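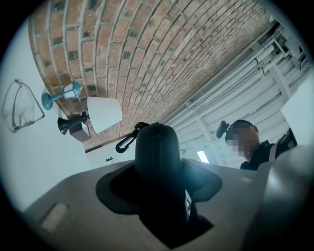
Gelach is holding an open day on October 31, 2018, and we are looking for people to take part. By that we mean picking up a hand-held gripper, doing an ordinary household job with it and telling us how it felt in your hand. You need no background in robotics, and if you have never touched a machine like this, we would love to meet you! You will be working under a brick vault, next to a lamp with a white shade, and the gripper you hold has a rounded black housing with a carabiner clipped to it. Jobs include folding towels, stacking cups and sorting cutlery.

Who we are looking for

Anyone 18 or over who can stand for short stretches and is comfortable using one or both hands. Left-handed people, please sign up, we never get enough of you. We would also be very happy to hear from cooks, tailors, nurses, gardeners and anyone else who has spent years being good at something with their hands. Wheelchair users are welcome, and the work surface can be lowered.

What you will do

Each session lasts two hours. Rosaire Doucette will show you how the gripper opens and closes, and you can practice for as long as you like before the recording begins. After that you repeat a few short jobs at your own pace. Dropping things is fine – we learn a lot from the drops. There is a break halfway through with coffee and something to eat, and then you can watch Charoen Hemmin demonstrate the same jobs on our table-mounted arm, which was installed in September and is still slower than most of the people who have tried to race it.

What is recorded

The gripper records your movements and a view of the work. Faces are blurred before anyone outside the team sees the material. You will get a consent form by e-mail before you come, so you can read it at home and send us questions. You may stop at any time and still be paid.

Pay and travel

Participants receive a $10 meal voucher and a flat payment for the session, which is listed on the sign-up form. Bus and train fares are refunded on the day, so please keep your ticket.

Getting here

We are at 700 Larcombe Street, on the ground floor. Ring the bell marked Gelach. Closed shoes, please, and sleeves you can push up.

To sign up, write to Abena Sulemana at the front desk with your name, the time of day that suits you and which hand you write with. Morning places usually go first. If you would like to bring a friend, put both names in the same message and we will try to book you side by side.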